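Starport 开放日回来了，说说那个拆机演示

楼主：skinlow_老陈
昨天请了半天假跑去 Starport 的开放日，刚到家，随便写写，想到哪写到哪。
上午的码垛没什么好讲，年年都有。人最多的是 Zeleke 那个台子，机械臂拆旧台式机。讲解是 Erlinda Lumbao，说话很快，我在后排只听到一半。
大意：先认线，再找卡扣，最后碰硬盘。螺丝那步没演。
排队 34 分钟，站得腿酸。午饭难吃。

2楼：TuanMai
我也在！是不是下午那场？我是 Tuấn Mai，穿灰外套问夹爪力度那个。

3楼：skinlow_老陈
对对下午。你问的那个她怎么答的，我没听清

4楼：TuanMai
她说力度按零件分档，线缆最轻，硬盘架最重。具体数不肯给。

5楼：扳手不离手
泼个冷水。这种演示看看就好，机箱肯定是挑过的。我在回收站干了 5 年，收来的机器一半螺丝是滑丝的，卡扣断的断，灰厚得能种菜。让它来我这儿试试？

6楼：hieu_quan
楼上说的有道理，但也别一棍子打死。去年在 Stutham 看过另一家的，只能拆一种型号，换个机箱就停在那不动。今年现场好歹换了两台不一样的。

7楼：扳手不离手
换两台也叫多？我一天过手的型号你数都数不过来。再说速度呢，没人提速度。

8楼：TuanMai
速度确实慢，这个得承认。一根数据线磨蹭半天，我旁边大哥都走了。

9楼：小米粥配咸菜
外行问一句，为什么不直接粉碎？分选机不是挺成熟了吗

10楼：扳手不离手
粉碎了硬盘还怎么复用。内存也是。整件卖和当料卖差多了去了。

11楼：小米粥配咸菜
懂了，谢谢

12楼：thu_mach
Thư Mạch，学生票进去的。补一点：Ruth Cheetham 下午那个小讲座比台子上的演示有料，讲怎么让臂学会绕开软的线。她讲她们前后录了 215 段操作，能用的没那么多，线一晃就得重来。可惜讲座在二楼角落，牌子又小，去的人稀稀拉拉。
ppt 说会发，到现在没收到邮件，有收到的吱一声。

13楼：hieu_quan
没收到+1

14楼：skinlow_老陈
居然还有讲座？？我在楼下排队领帆布袋……亏大了

15楼：扳手不离手
帆布袋质量咋样

16楼：skinlow_老陈
提手已经开线了

17楼：thu_mach
哈哈哈哈
说回正题，我觉得难的就是线。硬盘架是硬的，位置固定，数据线弯来弯去每台都不一样。翻到一张夹爪上小相机的图，放上来给没去的看看。

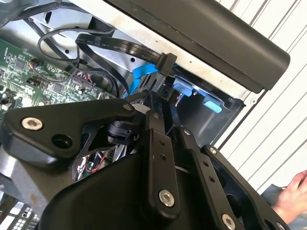
夹爪伸进机箱，硬盘架里那两块浅蓝色的塑料件很显眼，旁边还有根蓝线

18楼：TuanMai
这角度不错，比在围栏外面看清楚多了，我那会儿只看到前面人的后脑勺。

19楼：扳手不离手
行吧，这图我认真看了。主板上那几股细红黑线最烦人，插头小，用手拔都容易带着底座一起下来。它要是能把这种拔利索，我收回前面一半的话。

20楼：hieu_quan
才一半？

21楼：扳手不离手
另一半等它修好速度再说。

22楼：小米粥配咸菜
右下角有只手，是工作人员的吗

23楼：thu_mach
这个不清楚，图上就露那么点。

24楼：路过的电工
没去过，问下门票多少，下次还办不办

25楼：skinlow_老陈
免费，网上登记就行，今年限 1,000 人，早上就放完了。下次什么时后没说，我问了前台，让关注通知。

26楼：路过的电工
收到。要是还有拆机的我带个老机箱去，看他们敢不敢接

27楼：扳手不离手
带上我，我出滑丝的螺丝，管够

28楼：thu_mach
刚收到邮件了！ppt 在附件里，hieu 你看下垃圾箱，我的就是被扔进去了。

29楼：hieu_quan
还真在垃圾箱，谢了，晚上看完再来回。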